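Gating wrist frames before they reach the sock detector

Munshi 2 drops blurred wrist images on its own, but the default threshold of 110 suits rigid parts. Cloth needs its own setting.

1. Open the Fesine config and set blur_min to 100.
2. Set crop to background only. Otherwise the sharp fingers raise the score and a smeared frame gets through.
3. Restart the node and replay a log.

Wrist view, then two head views:
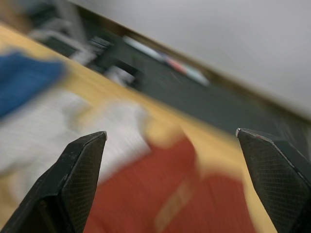
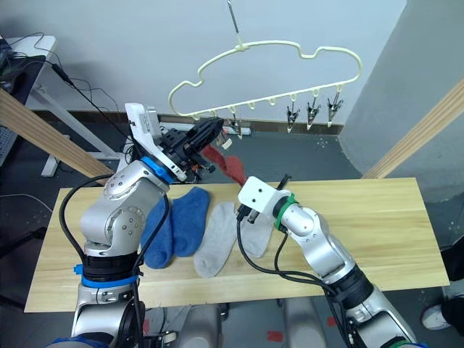
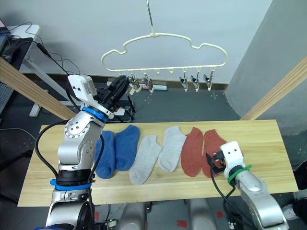 Rejected frames still go to the log, so you can check the colour labels later. The detector runs on whatever passes, and the planner takes its pick order from the head camera. With the red, grey and blue socks in one row, as in the last picture, set group_by to colour and leave sort at left_to_right. Save the file as cloth.cfg.

Tanvir Mridha, Jul 5, 2025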